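Terrazzo paper on three walls

29 May 2023

I finally papered the corner with the terrazzo print. I had been going back and forth on it since September, mostly because of the floor surface, which is a gray and white marble pattern and fairly busy already. Temitope Ajayi thought the two would fight. Salamatu Balogun thought a plain pale gray would be safer, and she was probably right about safer. I went with the terrazzo anyway.

The print has a white background with irregular chips in black, mustard, pale pink and a light gray-blue. A lot of the black chips have tiny white dots in them, which I didn't notice on the sample and now like best.
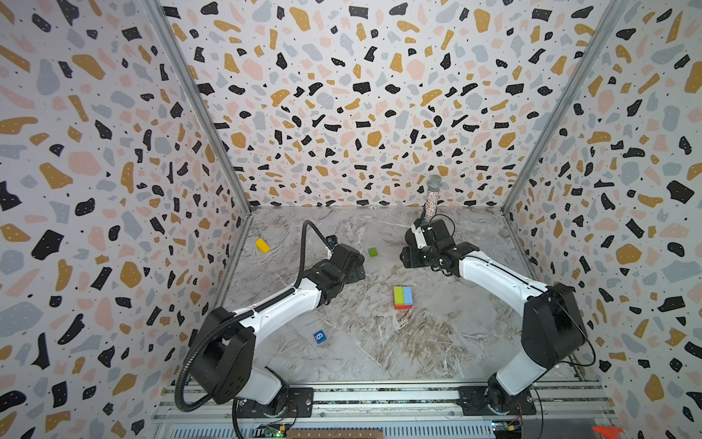

Matching the pattern at the corners was less trouble than I expected. The chips are scattered at random, so a seam that is slightly off doesn't jump out the way it would with stripes. I started at the back and worked outward on both sides. The left side took two tries – I cut the first length too short and had to use it for patching. Total spend was 40 dollars for paper and paste, plus a new blade for the knife.

The aluminum posts in the back corners stayed bare. I thought about wrapping them, and Adebayo Akinola offered to help, but the silver gives each wall a clean place to stop.

After that I wanted to see how small things looked on the marble. Gray and white on its own is a bit flat, and bright blocks do a lot for it. I tried yellow, red, light blue and two greens, along with a little blue cube with a 6 on it. The red stands out most. The yellow picks up the mustard in the walls, so that one looks as if I planned it. The stand with the mesh ball on top went toward the back, right of center. Its shaft has a sparkly, sprinkle-like finish in a lot of colors, and against a plainer wall it would probably be the only thing you looked at. 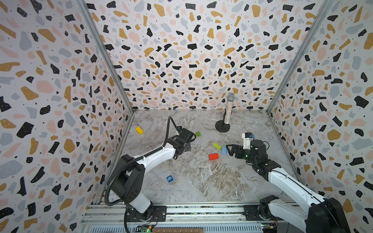 Would a smaller print have worked better with the marble?

I don't think so. The one small print I tried, from Mumside, turned to gray speckle from across the room and blended into the veining. Larger chips stay separate from it.

I still have to trim along the bottom of the right wall, where I left the paper a little long. I have most of a roll left over and may line a drawer with it.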